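News Local Business Schools Sports Obits Contact
News > Local > Business

Harance offices get new doors, blinds before tenants move in

The second floor of the old Harance building is close to done. Doors are up. Paint is dry. Carpet in the hallway still to come.

Work started in March and was supposed to take the summer. It took longer. A delivery of glass went to the wrong address, then came back short, and the crew lost most of a month waiting on the rest.

"We had the walls, we had the ceilings, we had nothing to close," said Paloma Villanueva, who manages the building. "People would walk up and ask when the doors were coming. I stopped guessing."

The remodel covers 2,069 square feet. Gone are the old shared desks and the fabric dividers that made the floor feel like a call center. In their place, small private offices along one side, a meeting room at the end, a kitchenette with a real sink. Rent starts at $324 a month for the smallest office, utilities included. Parking is out back, 20 spaces, shared with the dental office downstairs.

Two tenants have signed so far. Vistis, a bookkeeping firm, is taking the corner. Wumell, which does translation work for clinics, gets the office next to the stairs. Villanueva said she has had calls on the others but no signatures yet.

Noise was the big complaint with the old layout. Privacy was the other one. Leilani Doucet of Wumell said her staff is on the phone with patients most of the day and could not work in the open.

"I looked at four places. Most had clear glass everywhere, like a fish tank," Doucet said. "I need light but I dont need an audience."
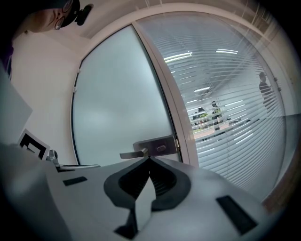 Doucet said the doors settled it for her. She had asked for solid wood at first, and Villanueva talked her out of it, saying the hallway would go dark. The answer was a large frosted panel in the door and horizontal blinds on the window partition, with the walls kept plain white. Doucet says she can live with that. She would still like a better lock.

Zamfir, the contractor, has a short list left. Hallway carpet, signs, a thermostat that reads wrong in the meeting room. The elevator inspection is seperate and is being handled by the building owner.

An open house is set for October 7, 2018, from noon to 4 p.m. Coffee, no lunch. Use the side entrance, the front steps are being patched. Anyone asking about the remaining offices can leave a name at the front desk.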